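Cloltance build log
October 16, 2019
Ivholm shared workshop, back bench

Both arms home on the first try now! Writing this down while the supply is still warm, so excuse the spelling.

Picked up from the last entry, where the left shoulder kept sagging a hair every time I cut the hold current. I'd been blaming the gearbox for weeks (since May, if I read my own scrawl right) and it was the zero offset the whole time. Somebody had typed the right arm's value into both config files. The somebody was me. Left shoulder offset is 179 ticks, right shoulder keeps the old value. I wrote it on tape and stuck the tape inside the lid of the parts box. Please leave it there.

Power: went back to one 12 V supply per arm. Sharing one brick worked fine right up to the point where both elbows lifted together, and then the Yoon board on the left would brown out and come back up thinking it was somewhere else entirely. With separate bricks I ran both elbows up and down for 30 minutes and not one reset. Grounds are tied together at the boards. Cosmin, the spare brick you lent us is the one on the right arm, I'll swap it when ours arrives.

Fingers: the Umico set is on the grippers and I love them. Way less slop at the tip than the printed ones. The screws they ship are too long for our carriage, though, so I cut them down and filed the ends. If you take a finger off, keep the short screws with it. The long ones will go in, feel great, and then jam the slide just before closed.

Closing force took most of the afternoon. Small bottles are such a good test, I had no idea how picky I'd get about bottles. Too soft and a smooth one turns in the grip as soon as the wrist rolls. Too hard and a squeezy one bulges and walks up out of the fingers like a bar of soap. What's working:

- close at slow speed until current rises, then back off a touch
- hold at the middle setting for anything with a cap
- grab at the collar wherever there is one, the ribs help a lot
- wait a beat before lifting (I keep skipping this, and I keep being sorry)

Nozzle-down pickups are fussy. The wrist wants to come in low and the nozzle ends up in the space where the palm is, so the approach has to stop short. I added a stop distance to the pick routine, per item, typed in by hand for now. Ugly but it does the job.

Wrist camera: white bottles near each other still get lumped into one blob. Dropping the exposure a notch helped a bit. The pink is a great background for the white and yellow stuff and I'd like to keep it. Bare wood is harder, the pale boards glare badly when the light comes in low, and then the edges of anything pale just melt away. Moving the lamp did more than an hour of fiddling with thresholds.

Cables: slack loops at the elbow need to be longer on the left. At full reach it goes tight before the joint limit, and I'd rather find that out with a tape measure than with a connector. New sleeve is on the shopping list, along with more zip ties, always more zip ties.

Still open:

Handoff between the arms. I can get both grippers to the same spot in the air, but they don't agree on where that spot is. Redo the frame corners as reference points, touch all of them with each arm, and solve again.

Soft stop on the right wrist. It thumps.

Merge the two config files so I can't do the offset thing again.

Very happy with today. A week ago I was ready to pull the left arm apart!

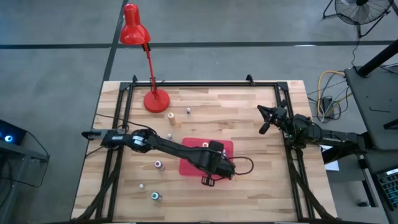
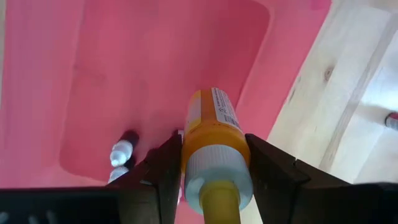 Min-kyu Chae: love that the offset was the culprit, I'd have bet money on the gearbox too. On the handoff, before you redo all the corners, try homing both arms twice and compare the readings. Mine drifted between the first and second home until I slowed the last bit of the homing move. Also please don't merge the configs until I've pulled my changes out of the right one, I have the wrist limits half edited. I can do it tomorrow after lunch.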